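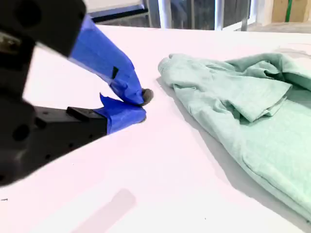

Robot Handling of Soft Goods
Handout 7: Missed grasps and the trouble with "success"
Instructor: Woo-jin Wang

We use cookies to remember your settings. Accept / Manage

Read this before the lab, and read the Bestora incident report alongside it. The report is short and I think its conclusion is wrong.

1. What was claimed

The Bestora folding cell was logged over 1,628 grasp attempts on single garments. The summary page gives 1,190 of these as successful and puts the rest down to "fabric variability." Be suspicious of that phrase. Fabric varies, everybody knew it would, and a folding cell that can't cope with it has a design problem. Blaming the shirt closes the file without finding anything out.

2. What counts as a grasp

In the Bestora software a grasp was marked successful when the fingers stopped moving and the motor current rose above a threshold. Consider what else does that. Two fingertips pressed against each other with nothing between them will stop moving and draw current. So will one finger pushed into the table. The controller has no way to tell these apart from a thin sleeve held firmly, unless it also checks the finger gap, and on thin knit the gap is so small that the check is weak to begin with.

So the 1,190 is a count of closures. How many of those had cloth in them, the report doesn't say.

3. Tape and fingertips

Taped fingers are common in labs, including ours. Tape is cheap and it changes the grip quickly, which is why people like it. It also does things that get left out of the write-up:

- It adds thickness, so the zero point of the gap reading moves. Each new layer moves it again.
- It peels. A lifted edge can catch on knit and drag a garment that was never gripped, and a drag can look like a pick in the log.
- If one finger has a bare rubber tip and the other ends in tape, the two sides have different friction. The cloth may slide on one side and hold on the other.

The Rosero fingers used at Bestora were re-zeroed at the start of the run and then left alone for 600 cycles. The maintenance sheet has one entry, "re-wrapped," with no cycle number beside it. I would not trust any gap reading after that entry -- or before it, given that we can't place it.

4. The stop that wasn't

On cycle 15 after the restart the arm lowered with its fingers already closed, and the tips hit the tabletop. The force limit should have stopped it. It had been raised in December to get rid of nuisance stops, and the change was never reviewed. The report calls this a "secondary factor." I'd put it first. A missed shirt costs a few seconds, while a raised force limit matters to whoever has a hand on the table.

5. For the lab

Work in pairs. Keep hands off the table while the arm is enabled.

a) Close the empty gripper and record current and gap. Repeat after adding one layer of tape.
b) Pick at a loose edge of the garment, then at a folded part. Log what the controller says and, in a separate column, what you saw.
c) Write one paragraph on whether the Güler method (lift, pause, weigh) would have caught the Bestora misses. Don't assume it would. A T-shirt sleeve still lying on the table weighs very little at the wrist.

Bring the two columns to the next meeting, including the rows where they disagree.

Last revised 2022-07-31

Contact the course office | Copyright Nurkirel Institute | Back to top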